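Toy garden tool

A toy garden tool is a small version of a gardening implement, made for children and used for digging, scooping, raking and, above all, leaving out in the rain. The usual members of the group are the shovel, the trowel, the rake and the watering can. Brushes are sometimes included, though gardeners have never agreed on what they are for. The tools are sold singly, in sets, and in buckets, and are closely related to the beach toy, from which they differ mainly in the picture on the packaging.

Terminology

The words "shovel," "spade," "trowel" and "scoop" are used more or less freely in the toy trade. Among adult gardeners a spade cuts, a shovel lifts, and a trowel does both on a smaller scale while hurting the wrist. In the toy version, one shape is generally expected to do all of this, and is called a shovel because children call it that. Attempts to correct them have had little effect.

Design

The typical toy shovel has a short handle and a broad head with a rounded edge. The rounding is a safety measure, and also the reason the tool is poor at getting into hard ground. Handles may match the head or contrast with it. Two-color tools are often molded in separate parts and joined at the neck, where they later come apart. Single-color tools last longer and are harder to tell from everyone else's.

Colors are chosen for visibility against soil, sand and lawn. Pink, purple, yellow and light blue do well on all of these. Green is traditional in catalogs and is the color most often found by the lawn mower.

Manufacture

Most toy shovels are injection molded. The Harasym works in Barkdale, one of the smaller makers, ran a single mold for many years and packed its shovels 7 to a bag, a number that suited neither families nor schools. A set of 800 bags sent to a chain of garden centers came back the following spring with the request that they be repacked in pairs. The firm added a brush to each bag instead. The Harasym brush is now the better remembered of the two products, chiefly among people who used it on dogs. 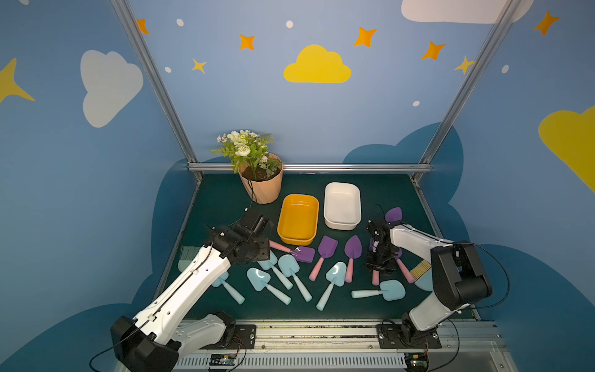
The rival Gondel line took the opposite approach and offered its tools loose from an open bin, on the theory that children would choose one. They chose several. Gondel later introduced a display tray with a molded slot for each tool, and store staff soon learned that a slot shaped like a shovel would also hold a sandwich.

Use

Outdoors, toy garden tools are used for moving earth from a place where it was wanted to a place where it was not. Children given a bed of their own will usually dig one hole and defend it. Planting follows if an adult is present, and the seeds are checked daily by digging them up.

Indoor use has grown with the popularity of the pretend garden, in which artificial flowers stand in pots and the work consists mostly of arranging, brushing and putting away. The artificial garden has clear advantages for the beginner. Its flowers need no water, bloom in November and survive being transplanted at the speed preferred by a four-year-old. Faded petals are the main complaint, along with dust, and for dust the brush at last comes into its own.

Storage

Manufacturers recommend a tray, bucket or hook. Sorting by type puts shovels with shovels and brushes with brushes. Sorting by color is more popular with children and leads to longer arguments, especially over tools whose handle and head do not match. The Akivach nursery school method, which asks for one tray per kind of tool and no further discussion, is used in several Barkdale classrooms and is said to work well until snack time.

Tools kept outdoors fade, become brittle and fill with water, in which case they should be emptied before being carried through the house.

Collecting

There is a modest market for older toy garden tools, most of it in painted tin. Plastic examples rarely bring much. A Harasym set with its original bag and both halves of every shovel still joined is considered scarce, and owners tend to describe it as priceless, having tried to sell it.

See also: bucket; sandbox; artificial flower; mud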